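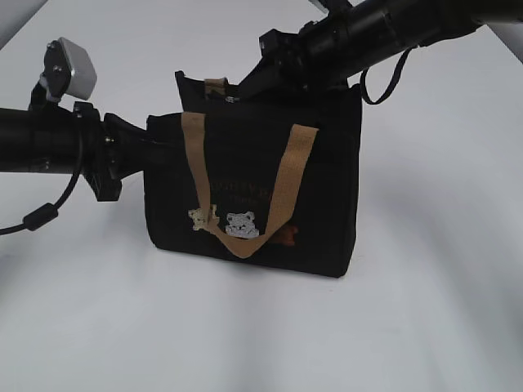 A small tote bag and where everything goes in it

29 January 2022

I have owned a lot of bags that were too big. The last one was a gray canvas thing from a shop in Paquette, and by the end of its life it held two umbrellas, a library book I had already paid for, and enough receipts to stuff a cushion. My shoulder hurt every evening. In the fall I switched to a small black fabric tote with tan handles and three little bears on the front, and I have used it most days since then.

The bears are not really my style. I wanted plain black. The plain one in the same size was sold out, so I took the bears, and now I would miss them. The one in the middle has the nicest face.

What I like about the bag is the shape. It is boxy and it can sit upright on a table, which makes packing much easier than with a floppy bag. The handles are wide webbing, so they don't dig in. The front handle does hang down over the print when you set the bag down, and it gets in the way a little when you are loading. I flip it over the outside before I start.

I pack at the white table now. I used to pack in the hall, standing up, and I forgot something almost every time. A clear tabletop makes a difference. I take everything out first, even if I only used the bag for an hour, and I put back what I need for the next day.

This is my usual order:

Lunch box, flat on the bottom. Mine is a shallow one from Jiletti and it fits with the lid facing up. A taller box will fit too, but then nothing goes on top of it.

Water bottle, standing in the left corner. I tried it lying down once and spent the bus ride with a damp sleeve.

Notebook and a folded newspaper against the back panel. They stiffen the bag and keep the bottle from leaning.

Pouch with keys, lip balm, bandages and a pen. It goes in last because I need it first.

Scarf or gloves on top, if it's cold out.

All of that took me 10 minutes the first week. Now it takes 2, and I do it while the kettle is on.

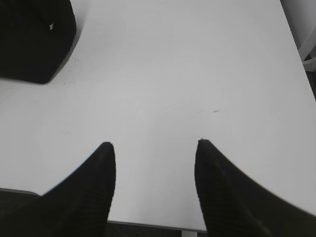 I did have to clear the table of other things before this worked. For a long time it was where the mail went, along with batteries, a tape measure and whatever came home in my pockets. The mail has a tray by the door now. The rest went into a drawer, and I will sort the drawer in February. White shows every crumb and pen mark, so I wipe it down after supper with a cloth and a little dish soap. The pen marks need a second pass.

Some things I stopped carrying: the big umbrella, the spare shoes, the second book. I thought I would miss the second book. I get through maybe 10 pages of the first one on the bus from Lernance, so there was no danger of running out.

The bag does have limits. It won't take a laptop, and groceries are out of the question beyond a loaf of bread and some fruit. For shopping I keep a fold-up bag in the pouch. I also weighed the whole thing on the kitchen scale with a normal day's load, out of curiosity, but the scale only goes up to a certain point and it gave me an error.

As for washing, I have only spot cleaned it so far, with cold water and a sponge. I don't want to put the print through a machine. If anyone has washed a printed tote on a gentle cycle and the picture held up, leave a comment and tell me what setting you used.

Next I want to do the same with the Wititz backpack I use for weekends away. It has 84 days of sand in the bottom from last summer, or that is what it feels like, and I still haven't found the other half of the picnic set.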